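**Burgers going soggy on the plate before anyone sits down. What am I doing wrong?**

Asked in *Kitchen & Table*, May

Right, so I do burgers for the lot of us most weekends and I'm fed up with the bottom bun. By the time I've got everyone to the table it's gone to mush and comes apart in your fingers. Top bun is always fine!

I toast the buns a bit (not loads, my youngest moans), burger straight out of the pan, cheese, tomato, sauce, lid on, plate. Then it sits while I do the chips, maybe ten minutes if people are slow coming down. The plates are the pink Prisine ones I got when we redid the kitchen, completely smooth, no ridges or anything, and I do wonder if that's part of it.

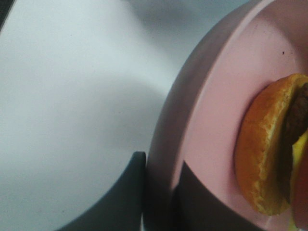
*Pink plate, white table, burger over on the right.*

I've tried putting kitchen roll under the bun, which stuck to it, and I've tried warming the plates in the oven at 50, which I think made it worse?? Not sure I can put them in any hotter, there's nothing on the back about ovens. Do I need different plates or a different method? I'd rather keep the plates, I love the colour and they go nicely on the white table.

---

**Answer 1** (28 found this helpful)

Keep your plates, they're fine. It's mostly juice coming down out of the meat, plus a bit of steam getting caught underneath where the bun sits flat.

What I do:

- Toast the cut sides properly, in a dry pan, until they're brown and feel crisp. Your youngest can have a pale one.
- Let the burgers rest on a rack for 2 minutes before they go anywhere near bread. You'll be amazed what drips out.
- Butter or mayo on the bottom bun right to the edges, then lettuce, then burger. Tomato goes on top of the meat, and pat it dry first.
- Build them last! Chips on the table, people in chairs, then assemble.

I cook mine through to 82 in the middle, a bit over what you need, but I've got a nervous eater here. Mine do drip less that way, though they're drier too, so up to you.

If you really have to hold them, leave them open on the rack in a low oven, buns separate.

---

**Answer 2** (2 found this helpful)

get brioche buns. the Fulludell ones from the big shop are good

---

**Answer 3**

I'd go the other way on brioche, sorry, it soaks up everything. A plain floury bap with a bit of chew holds up much better, and day-old is best of all. We had the same trouble and swapping bread fixed most of it.

Also stop warming the plates if you're leaving the burgers sitting on them. I did exactly that for ages with my Falcão dishes and there was always a damp ring under the bun when I lifted it. Cold plate and eat quickly is how we do it now.

---

**Reply from the asker**

Thank you all! Did the rack thing and the dry pan tonight and the bottoms held together right to the last bite. Going to try the baps next time, and the pink plates are staying.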